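Honavell Trade Letter
Toys, Games and the Gift Aisle

The Incredible Shrinking Game Room

For most of my working life the game room was sold as a destination. You bought the house, you finished the basement, and a truck came with a slate table that took four men and a fair amount of swearing to get down the stairs. The trade did well out of this arrangement. So did the chiropractors.

The basement is now an office, or an apartment rented to somebody's nephew, and the buyers who used to ask me about slate are asking about depth of shelf. Small-format games have moved from the gift aisle into what the catalogs call home leisure, a phrase that used to require furniture. Air hockey fits beside the printer. Bowling goes on the coffee table, where it competes with the coffee. 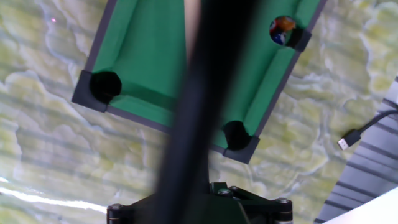 Green felt, black pockets, and no need to measure the stairs.

The case for small is easy to make at a sales meeting. A carton that one person can lift costs less to move, and a customer who can carry a thing to the register doesn't have time to call home and ask. Tivine, which supplies independent stores up and down the valley, ordered 3,000 tabletop games for the fall in April and tells us that 70 percent of them were spoken for before the paint samples came back. I have seen orders like that before. Some of them are still in a warehouse, next to the yo-yos.

What the meeting tends to skip is the question of whether anyone plays. A full-size table is at least hard to ignore. It collects laundry and school projects, but every so often someone clears it off and has a game out of guilt. The small version has a darker future available to it, namely the closet.
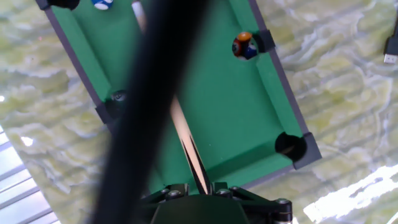
Taner Altıntaş
Contributing Editor, Games and Leisure

My own test for a small game is the second week. In the first week everything gets played, including the things that shouldn't be. By the second, the little parts have started their journey toward the heating vent, and you find out what the maker thinks of you. A good maker sells spare pieces in a bag. A bad one invites you to register online.

Store owners could help by opening a box. I know the objections: fingerprints, missing parts, the boy who comes in every afternoon and buys nothing. But a game sealed in a carton is a picture of a game, and shoppers have plenty of those at home on their phones. Güneş, on the corner across from the bank, keeps two games out on the counter all year and changes them when the staff get too good. Returns are low. Conversation at the register is slow but cheerful, and the boy has started bringing his mother.
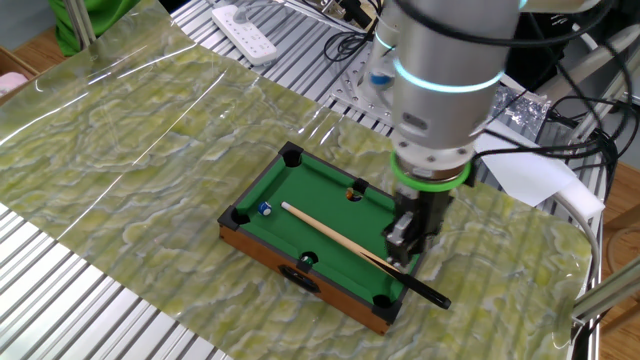
BRODARCOMBE, September 13, 2019

The fall buyers' meeting moves to the library annex this year, the hotel having discovered weddings. Doors open at the usual hour. Stores that want a spot on the display tables should write to the Honavell office with their list, and please give the size of the item out of its box -- last year's list gave carton sizes, and we ended up with a hall full of tables and hardly anything on them.

The afternoon has two sessions, one on returns and one on gift wrap. The gift wrap session is the one that fills up, so come early if you want a chair. Parking is behind the annex, and the coffee is your own problem.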